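Flurner-users mailing list archive
[Prev in thread] [Next in thread] [Thread index]

Subject: Re: five-finger hands vs. plain two-jaw gripper in sim, worth it?
List: flurner-users
Attachments: 1

> We have an Okon two-jaw on each arm at the moment and it does
> fine on boxes and cans. Management wants to know if we should
> move to the full hands before August. My gut says the hands are
> slower and break more, but I only have gut. Has anyone run both
> on the same tasks in Flurner? Also, which controller did you
> use? I tried the Lu one and my fingers buzz like crazy whenever
> they touch something thin.

Hi! Yes, I've run both, and I'm happy to share because I wish I'd had this thread a couple of months ago.

Our setup is two arms, and I swapped only the end effectors between rounds. Same arms, same camera looking down, same junk on the floor. I did 50 tries per task with the two-jaw and then 50 with the hands, using a grocery-type scene (wire basket, cardboard boxes, a few small things to pick up). Everything below is sim, so take it with however much salt you like.

Short version: for boxes, keep your two-jaw. It's quick, it's dumb, it grabs an edge and goes. The hands got there too, but I spent a whole evening tuning the thumb so it would stop folding under on contact. For round stuff I liked the hands a lot better. The two-jaw kept squirting things out sideways unless I hit the middle dead on, and the hands were pretty forgiving about a sloppy approach.

The basket is where it got interesting (and annoying). Fingers and wire mesh are a terrible mix if your collision shapes are lazy. I started with a solid hull around the basket, which meant nothing could ever go inside it, duh. Then I switched to the real mesh and my step time went through the roof. What I ended up with is thin boxes for the walls and floor, a separate shape for the rim, and another one for the handle. You lose the little openings as far as contact goes, but you still see them in the render.

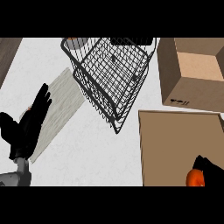 Flurner render with the hands on, one by the basket and the other with the orange thing over at the boxes.

On the camera: I've gone back and forth on this. Looking down is great for planning because you get the basket and both boxes in one go, but the fingers hide whatever they're about to touch. I tried adding a wrist camera on the Rincombe mount and it helped with the last little bit of the approach. It also stuck out far enough to bump the box flaps, so I shortened the bracket in the model and haven't checked if the real one can be cut down the same way. If anybody has done that with a hacksaw, please write in!

Now your buzzing. I had it too, with the same Lu controller. Two things fixed it for me:

First, I bumped the control loop up to 1000 Hz. Mine was way lower because I'd copied a config from an arm-only project and never looked at it again.

Second, I dropped the finger stiffness to 130 in the hand config (the default is a lot higher) and left the damping alone. The fingers look a bit mushy when they close on nothing, but on thin edges they settle down right away. Try that before you touch the solver settings. I wasted most of a week in there and put everything back the way it was.

About speed, your gut is right. The hands were slower on every task I ran, mostly in the closing part. As for breaking more, I can't tell you, sim fingers don't break. I'd want to hear from someone with real ones on the bench before telling your management anything.

If it were me I'd put a hand on one side and leave the Okon on the other. I haven't tried the mixed setup yet but the config should allow it, the end effector is set per arm in version 2.

I can send you the basket collision file if you want it. It's ugly and the handle is a hair off, but it loads.

What are you picking up, mostly? If it's all boxes I'd save the money.

--
flurner-users mailing list
To unsubscribe, send a blank message with "unsubscribe" in the subject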